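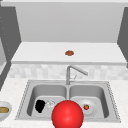 Flallamton Athletic Sign Goalkeeper Pejman Rahimi on Two-Year Contract

Aug 4, 2023 - Flallamton Athletic has completed the signing of goalkeeper Pejman Rahimi from Jitaru Town for an undisclosed fee. The contract runs for 2 years and includes a club option for one further season. Registration was lodged with the league this morning and international clearance is not required.

Rahimi leaves Jitaru after 287 senior appearances in all competitions. He was first-choice goalkeeper there until December, when a fractured bone in his left hand kept him out for eight weeks. He returned to the squad in the spring and started the last six league matches of the season.

He will wear the number 20 shirt and is eligible for the opening home fixture against Gerano, subject to the registration being confirmed by noon on the day before the match. He trained with the first-team group for the first time yesterday and will not take part in the closed-door friendly already arranged for this week.

Sporting director Oana Stoica said: "We had one senior goalkeeper under contract and needed a second before the season started. Pejman plays higher up the field than our previous keepers, and the coaching staff want to build from the back. The medical covered the hand in detail and the results were satisfactory."

Rahimi said: "I spoke with the coaches twice before agreeing terms. They were clear that I would have to compete for the position, and I am fine with that."

The transfer agreement includes a sell-on clause in favor of Jitaru Town. Neither club will disclose the percentage.

Shirts printed with Rahimi's name and number go on sale at the stadium store tomorrow. The first run is limited to 500 - adult sizes only - with youth sizes to follow later in the month. Supporters who have pre-ordered a blank home shirt through club partner Nernance can add printing at the standard rate by bringing their order confirmation to the store.

Media requests for interviews with the player should be sent to the club press office before the Gerano match. Accreditation for that fixture is handled separately.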